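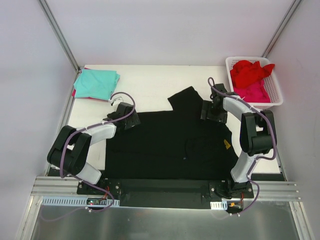
Black garment laid out on the white table, folded stack behind it

Tunano
I am on a folding kick and I need to talk to people who get it!! Black clothes are my whole wardrobe and they have always ended up in a heap, so this October I'm learning to fold them properly. My routine now is to get the whole thing spread on a white surface first, nearly flat, and smooth it from the middle outward before I fold anything. Black on white is so much easier. On my navy bedspread I could never tell where a sleeve ended.

What I want to know is how everybody handles short sleeves. Fold them in first, or bring the whole side over and let the sleeve come along with it?

Prindolis
Side over, sleeve comes along, every time. Folding the sleeve in first makes a lump right where you want the thing thinnest. I did it the other way for years and my drawer wouldn't shut.

jademcintyre
Gonna disagree with Prindolis (sorry!). On anything stretchy the sleeve wanders if you don't deal with it first. Tuck it in, pat it down, then the side goes over and you get a nice straight edge. Lump is tiny. I worked folding tables at a uniform laundry and we did 200 pieces in a morning shift like that, no complaints from anyone.
Jade McIntyre

Prindolis
200 pieces of uniform is crisp cotton though. Try that on a drapey black jersey top and get back to me.

jademcintyre
I have! I'm wearing one! It lived in a drawer folded my way and it looks great.

Song
Love that you're using a white table. I fold on the kitchen counter, which is speckled, and I miss every bit of lint. The curved hem is the part that gets me. See how the right side of that one swings down and out? If you fold to the hem you get a little wing sticking out of the stack. I fold to an imaginary straight line and let the extra tuck under.

Tunano
Oh the imaginary line is good. I've been chasing the hem around like a fool. Trying it tonight.

Barnau
Counterpoint, hang it. Black fabric shows every crease and every crease looks dusty. All of my black stuff is on hangers and I've never looked back.

Song
Barnau you have a closet. Some of us have one dresser and a dream.

Prindolis
Also knits on hangers get those shoulder points. No thank you.

Barnau
Padded hangers. But ok, fair about the closet.

danai_k
Long time reader, finally made an account for this, ha. My aunt taught me to check the seams before folding and it changed everything for me. You run a hand down each side seam so they lie straight, and if a seam is twisted you stop and reset. Takes a few seconds. With black it's hard to see the seams at all, so I do it by feel and half close my eyes - my kids think it's hilarious.

On the sleeve question I'm with Jade for stretchy and Prindolis for cotton. So everyone can be mad at me.
Danai Kouris

jademcintyre
I'll take half a win.

Tunano
Update! Did five tops last night. Sleeve first on two of them, side over on the rest, seams checked by feel. Sleeve first came out flatter on the jersey (sorry Prindolis) but side over was so much faster. Song, the straight line thing works, my pile has no wings at all.

Next problem is keeping the stack from leaning. Mine starts to slide once it gets tall. Do you alternate the folded edge front and back?

Song
Yes, alternate! And put the thickest at the bottom.

Prindolis
File them upright and you won't have a stack to worry about. But I suspect that's a whole other thread.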